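Reading time: 4 minutes

Section 4. Setting up the Ultero night recorder for an unexplained-sounds watch

Read this section before you carry the recorder outside. It is written for members who join a watch for the first time and want to record knocks, howls and other calls that people connect with unknown animals. The questions about how to judge a recording are treated in Section 6.

4.1 Choosing the place

1. Visit the place in daylight. Walk the whole path from the parking area, so that you know it when you come back in the dark.
2. Ask the landowner for permission and write the answer in the watch diary.
3. Choose a tree or post which stands at least 10 metres from running water. A small stream sounds very loud on the recording and it covers the low calls.
4. Look for dry branches that can rub against each other. Many "wood knocks" sent to us in the autumn were of this kind.

Note: If there is a known fox den or a badger sett near the place, choose another one. It is forbidden in many areas to disturb them, and besides you will get only fox.

4.2 Preparing the recorder

1. Open the back cover with the small key. Do not use a screwdriver.
2. Insert the batteries and the memory card. The card must be formatted in the recorder and not in your computer.
3. Hold the MENU button until the green lamp is on.
4. Set the clock. All recorders in the same watch must show the same time, to the second. Signe Hviid keeps the master clock and you can compare with her before you leave.
5. Set the gain to 7. For a windy night go down to 5, but never lower.
6. Choose "Long file". The recorder then makes one file for the whole night, and there are no gaps at the moment when something calls.

Caution: Do not set the gain to "Auto". The recorder will raise the level in the quiet hours, and a mouse near the microphone can then sound like a large animal breathing. Grethe Kragh spent most of one June with such a file before we understood what it was.

4.3 Mounting

1. Put the strap around the trunk at the height of your chest.
2. Turn the microphone away from the usual wind direction.
3. Pull the foam cover over the microphone until it clicks.
4. Press REC. Wait until the red lamp has blinked three times and is off.
5. Say your name, the place and the time aloud, then clap your hands once. The clap is used later to put several recordings in line.
6. Leave quietly. Do not make calls or knocks of your own during the first hour.

Note: Members who use the older Podano model have no red lamp. On this model a short tone is heard instead.

4.4 Collecting and storing

1. Press STOP before you loosen the strap.
2. Say the time aloud again in the diary and write down the weather, also if it was the same all night.
3. Take out the card at home, on a clean and hard surface.
4. Copy the file twice. Keep the original name of the file.
5. Put the card, the key and the foam cover back in the desk organizer before you begin to listen. Small parts are lost easily at this point.

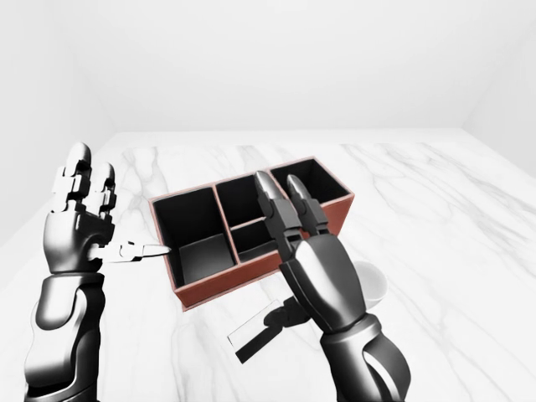
Fig. 4. Desk organizer on the tabletop.

6. Batteries must not stay in the recorder between two watches.

Caution: Do not clean up the sound before you send it to us. We need the file as it was recorded, also with cars and aeroplanes. A full night takes almost 600 megabytes, so please send it by the upload page and not by e-mail.

Next: Section 5. Casting footprints in soft ground

14 comments | 32 shares

Get the watch calendar by e-mail. Enter your address to receive our newsletter. You can unsubscribe at any time.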